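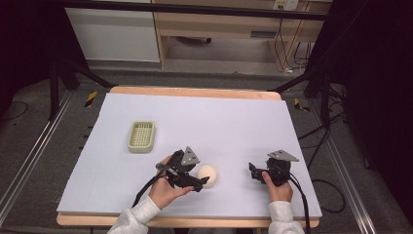

# Re: [fermenters] Second rise in a cold kitchen

Hi all,

I'm so glad somebody brought this up, as I've been baking through a cold spring with the heat off and I have opinions! Quoting the original so the new folks can follow:

> My kitchen stays cool all day in May and my loaves come out tight and gummy near the bottom. First rise looks fine. I shape, wait an hour like the recipe says, and bake. Should I add more yeast, or is it the flour? I switched to Prerkis bread flour last month and I'm wondering if that was a mistake.

I don't think it's the flour. I've gone through several bags of Prerkis and it behaves nicely, though it does drink more water than what I used before (I was on Flondo for years). For 1000 grams of flour I'd go up a little on the water and see how the dough feels after a rest.

My money is on the hour. In a cool room an hour after shaping is just too short, and tight crumb with a gummy strip along the base is exactly what I got every time I followed the clock. Poke the dough with a floured finger. If the dent springs right back, leave it alone and go do something else. If it comes back slowly and not all the way, get the oven going.

My favorite fix, though, is to give up on the warm rise completely. I shape at 9 in the evening, put the loaf in the fridge, covered, and bake when I get up. The flavor is so much better, and a cold loaf is a joy to score because the blade doesn't drag!

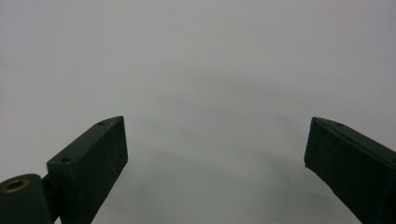

One thing to watch with the overnight method is the cover. A dish towel let mine dry out and I got a skin that tore in the oven, so now I use a plastic bag with plenty of room in it.

> Also, is a Dutch oven worth it, or can I keep using my loaf pan?

Keep the pan! I bake in an old Dreltis pan half the time and love it. Just let the bread cool all the way before you cut it, which might help with the gumminess too. I know, I know, it's torture.

Does anyone here still have the Raudsepp rye recipe that went around the list last winter? I've lost my copy and I'd love to try it with the cold rise.

Happy baking, and please report back on the next loaf!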